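Search this site
Search
Reading time: 4 minutes

Zadholm, ground floor room — storage and walkway check, with comments

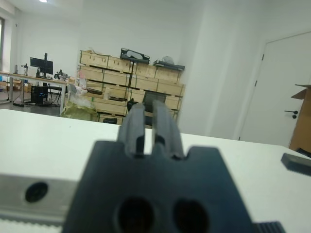

Crate stack at the back wall, seen across the white table.

Date of check: 10 January 2018
Checked by: Hiyori Okabe
Comments added by: Renato Barredo, Trinh Nghiêm
Last check: December
Form: Kukgate 17

Mark each line OK, ACTION or NOT CHECKED. Write a comment wherever the mark is ACTION. A comment on an OK line is welcome if it saves the next person some time.

1. CRATES

1.1 Stack stands on a level floor and against the wall — OK
1.2 Stack is no higher than four rows — OK
Comment (HO): Four rows at present, so this is the limit. If more crates come over from Miyazaki they go in a second block and not on top.
1.3 Handle slots face the room — OK
1.4 Crates do not rock when pushed at the top corner — ACTION
Comment (HO): Slight movement at one end. I could feel it with one hand. Kiyoshi Higuchi has the packing strips and will fit one under the bottom row.
Comment (RB): Please fix the stack to the wall while you are at it. The brackets were ordered in December and are still in the cupboard.
1.5 No splinters or lifted edges round the handle slots — OK
Comment (HO): Ran a glove round the ones I could reach. One rough slot sanded on the spot.

2. TOP OF THE STACK

2.1 Nothing heavy kept on top — ACTION
Comment (HO): Black case up there. I lifted it down to try the weight and would not want to do that every day. It should live in a lower crate.
Comment (TN): Agreed, but it doesn't fit in a crate with the lid shut. I will find it a place on the floor by the side wall.
2.2 Nothing loose that could slide or blow off — ACTION
Comment (HO): Flat black tray towards the right end, with a small white plastic bag behind it. Bag to be emptied or thrown away. The tray can stay if it is pushed well back.
2.3 Step stool available for reaching the top — OK
Comment (HO): In the corridor. Rubber feet are good.

3. FLOOR AND WALKWAY

3.1 Bags and sacks kept off the floor — ACTION
Comment (HO): Olive-green sack to the left of the crates, white plastic bag on top of it. The same thing was noted last time. The grey floor makes the sack easy to miss when you come round the table carrying something.
Comment (RB): The sack is Hideaki Kinoshita's. He has been asked to take it to the Urirura store.
3.2 Stands and poles placed where they won't be knocked — ACTION
Comment (HO): Thin black pole in front of the crates. Hard to see from the side. A strip of bright tape at knee height and another at eye height would do.
3.3 Chairs pushed in when not in use — ACTION
Comment (HO): Chair in front of the crates has to be moved before you can get at the lower rows. Find it another spot.
3.4 Clear width of 1199 mm between table and crates — NOT CHECKED
Comment (HO): No tape measure with me. Trinh to do this once the chair has gone.
3.5 Clear width of 663 mm at the side of the stack — NOT CHECKED
Comment (HO): As above. Measure after the sack has been moved, otherwise the figure means nothing.

4. TABLE

4.1 Top clean and dry — OK
4.2 Items kept back from the edge — OK
4.3 Legs tight, no wobble — OK
Comment (HO): One bolt taken up a quarter turn.

5. WALLS AND FIRE POINTS

5.1 Walls free of damp and fresh damage — OK
5.2 Extinguisher in date — OK
5.3 Exit door opens fully — OK
Comment (TN): It sticks a little in cold weather. Lift the handle and push.

ACTIONS

Packing strip and wall brackets — Kiyoshi
Move black case, clear small white bag — Trinh
Olive-green sack and the bag on it — Hideaki
Tape on pole — Hiyori
Move chair, then measure both widths — Trinh

Spending on this room can go up to 2000 without asking, and the brackets are already paid for. Anything over that goes to Renato first. Cross actions off on the paper copy by the door, with initials, and leave the old sheet behind the new one.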